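Getting started with the Veltex hand-held gripper: packing a box of odds and ends 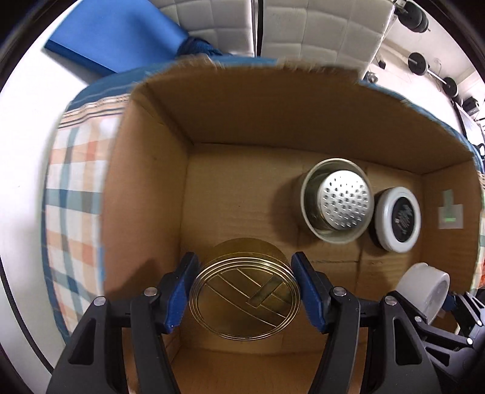

Ginevra Leone
Kit tester and workshop lead, Clernham

I've had the Veltex kit on my desk since September and I've finally got to the point where I can pick up a jar lid with it and not swear. So I thought I'd write up how I got there, what I'd do differently, and whether I think you should buy one (mostly yes, with a grumble or two about the manual).

If you haven't come across it, the Veltex is a gripper you hold in your hand. You squeeze, the jaws close, the camera on top records the lot, and later on you use those recordings to teach a robot arm the same job. I bought the standard kit from Kestance. It took me a whole Thursday to set up, which was my own fault for skipping page 6.

What you'll need

The gripper itself, charged
A memory card with plenty of room on it
A plain cardboard box with the top open
A handful of small household things, round ones especially
A small screwdriver for the jaw screws

Step 1: Check the jaws before you do anything else

Mine arrived with the arms very slightly loose. Hold the gripper up to a window, close it slowly and look at the two finger pads. They should meet flat. If one gets there before the other, undo the screws on the top of that arm by half a turn, nudge it straight and do them up again. Don't go mad with the screwdriver! It's only plastic under there and I did hear a creak on my first go.

While you're at it, wipe the pads with a damp cloth and let them dry. Mine had a dusty film on them out of the packet and everything slid off.

Step 2: Set up your box

Any old box will do, tatty edges and all. Plain brown board is lovely because shiny things stand out against it on the recording. Pick one deep enough that you have to reach in, but wide enough that the open jaws don't catch on the sides. I got this wrong twice – my first box was for shoes and I spent the evening knocking the walls down.

Then tuck it up snugly with whatever cloth you've got handy. A blanket or an old shirt stops the box skating about when you lean on it.

Step 3: Start with a lid

I know the manual says to start with the foam cube. I found the cube so easy that I learnt nothing from it. A metal lid is much better practice: it's thin, it's slippery, and you soon find out if your grip is off centre.

Come in from the front with the jaws open a bit wider than the lid. Get one pad on each side, at opposite edges, and close gently until it stops wobbling. You want the lid standing up and facing away from you, so the camera gets a good look at the whole face of it. If it swings round like a cat flap, you're holding it too high or too low. Put it down and try again.

Shiny lids do throw a lot of light back. If yours comes out as a white blob on the recording, turn your lamp towards the wall and it'll calm down.

Step 4: Add some clutter

Once the lid feels easy, leave a few other bits in the box with it. A metal cup with a strainer in it is a good one, or a little round tub with a lid. Keep them near the back wall or over to one side to begin with, so there's a clear patch of floor to work in, and move them closer as you get braver.

I did 8 goes per object and then swapped things about. Julián Carrasco, who runs the online help sessions, told me to do far more than that before judging the results, and he was right. By the end of my second week I had 181 recordings and had thrown out nearly 6 of them for having my thumb over the lens.

Step 5: Copy your recordings across

Plug the gripper in, open the Veltex app and press Collect. The card holds 1000 short clips according to the box, though I haven't filled mine. Name your folders now. I didn't, and I now own one called "lid again".

Is it worth it?

For a small workshop, I'd say so. The grip is comfy, the pads are good once they're clean, and spare arms are easy to get hold of. I'm less keen on the app, which forgets my settings every time I close it, and the wrist strap is too short for anyone in a thick jumper.

I'll be trying the soft pads next, so if you've used them with glass, leave me a comment.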